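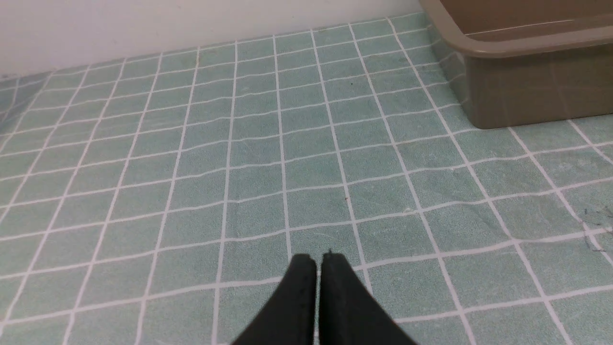

Handout 4: Squares on the Ground

Read this before the seminar. Reading it during the seminar is a tradition, I know, but the tables are small and I can see you.

Last time we looked at towns that grew along a river, a wall or a cow path. This week we turn to the grid plan, which is what happens when somebody gets to draw the town before anyone has moved in. Grids are very old and turn up all over the world, and every generation of planners has talked about them as if they had just thought of it.

Why draw a grid?

It is easy to survey. Two straight lines and a right angle will get you started, and the rest is walking.

It is easy to sell. A lot with square corners can be described in one sentence and bought by a person who has never seen it. Plenty of buyers later wished they had.

It is easy to extend, at least on paper. The street that ends at the edge of the map can always be drawn a little longer. What the land does at that point (cliff, swamp, neighbor with a shotgun) is left to the builders.

Terms you will need

Block: the land enclosed by streets on all sides.
Lot: one parcel within a block, usually sold whole and argued over in pieces.
Right-of-way: the full strip set aside for a street, including the parts that are not pavement. Homeowners tend to learn this term after planting a hedge.
Baseline: the first line laid down, from which the others are measured. If it is wrong, everything is wrong in a very orderly fashion.
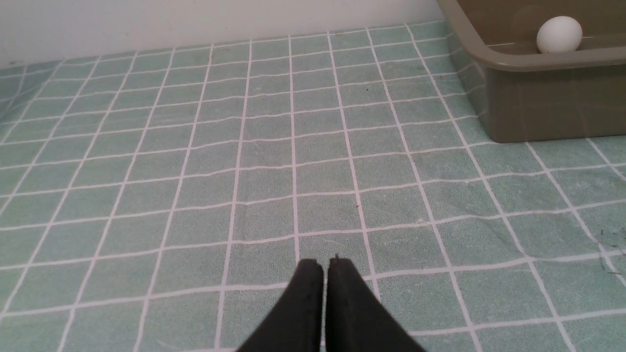

Case study: Prorngate and Clevine
By Märta Ekström, with corrections from Aslak Hägglund

The two plans in your packet should be laid side by side. Prorngate was platted with 66-foot streets, the length of a surveyor's chain, so the crew could mark a street without doing any arithmetic. The blocks are square and have no alleys. Deliveries, trash, horses and visitors all came to the front, and the letters to the town council make lively reading.

Clevine has long, narrow blocks with an alley down the middle. The founders wanted 800 lots and sold almost 53 of them in the first year, depending on how you treat the man who paid for his with a mule. The alleys filled up with sheds, then garages, then small apartments the plan had no word for. They are now the most expensive addresses in town.

Look at the northeast corner of each plan. Prorngate runs its streets straight over the ridge, and one of them becomes a public staircase. Clevine bends around the hill and then pretends it didn't – the street keeps its name and its house numbers as it turns, and first-time visitors get lost at the bend.

For discussion

Who gains from equal lots? Are they equal once there is a hill?
Where would you put the school in Clevine? The founders forgot.
Find a diagonal street near you and work out what was there first. A page is enough. Please do not send me 10.

Office hours are unchanged. The plans stay in the room, including the nice one.

Last updated: 7th May

Related handouts
Handout 3: Rivers, Walls and Cow Paths
Handout 5: The Cul-de-sac and Its Friends
Map packet: Fjeld and Flollotska, before and after the railroad

Comments

Albane Bodin: Is the staircase in Prorngate still legally a street? My packet shows it with a parking lane.

Märta Ekström: It is, and it has one. Good eye.

Fung-ping Chow: My diagonal was an old road to a mill. Can I use a newer map for the second half, or does it have to be from the packet?

Aslak Hägglund: Newer is fine. Write the year on it this time, please.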